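Home | Posts | Kit list | About | Contact

Ground mask, take two

3 March 2021. Quick one, battery's charging and I want this down before I forget.

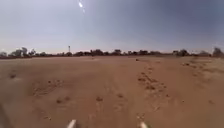 What the planner makes of it

Red dirt all the way to the trees, so you'd think easy. No. The free space layer in Usungate was trained mostly on gravel and grass and it hates tyre tracks. The churned line on the right keeps coming out as a kerb. A kerb! So the local planner hugs left, finds the footprints, gets nervous, slows to a crawl.

Things I changed today:

- masked the two white bits of chassis at the bottom – they were being scored as obstacles at zero range, which explains most of last week
- dropped the top of the picture before segmentation, sun glare and all. Horizon's flat enough to get away with it
- cost for shallow dips down from 1000 to 55. Probably too low. Deep ones need to come from the depth side anyway
- speck filter on far blobs. There's a dark thing out in front of the trees, rock or animal or lump of somthing, and it flickers in and out of the map. Now has to persist for 3 updates before it counts

Ran the lot over 696 saved frames tonight. Kerbs mostly gone. The dips are still patchy, esp where the shadow is soft.

Not fixed: heading. Was hoping to use the thin tower on the skyline as a landmark but the Dareteo matcher wont hold it, too few pixels and it sits almost under the glare. Might try again with the exposure pulled down.

Config is in the usual branch. Don't merge it yet.

Comments

Eirlys Hopkin: 55 is brave. We had ours at 200 on sand and still got stuck. Are you blending with slope?

Brynjólfsdóttir: Try the tree line for heading instead, the whole profile. Worked ok for me at Lestden.

Eirlys Hopkin: ^ seconded, but it drifts in haze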